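Setting Up Your First Game of Maglaya

Okay, box open, snacks out of reach? I'll walk you through it the way I taught Dindo Buenaventura in October, and he'd never touched a tile game before.

1. Punch out all 197 tiles and flip them face down. Yes, it takes a while.
2. Shuffle the harbor tiles by themselves and deal 7 to each player. Everything else goes in stacks of 20 beside the board.
3. Give everyone a ferry, then put the Zakico marker on the lighthouse space.

Note: if you own the Plirano expansion, leave it out for now! I mixed it in on my very first play and we spent the whole evening looking things up.

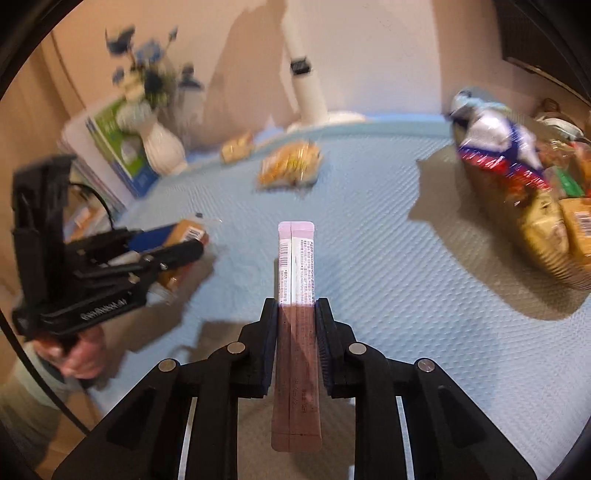

4. Pick a first player, then hand the scoring sheet to whoever sits on their left. I wrote that sheet myself, and I'll admit I crammed it. The type ended up like the small print in columns down the side of that pink and white carton, so there's a large-type version at the back of this guide (please use it, your eyes will thank you).

Caution: don't stack tiles on the ferry track. The ferries slide all over the place once the track gets bumped.

5. The first player turns over one tile from any stack and you're off. If it's a storm, put it back, reshuffle that stack and draw again.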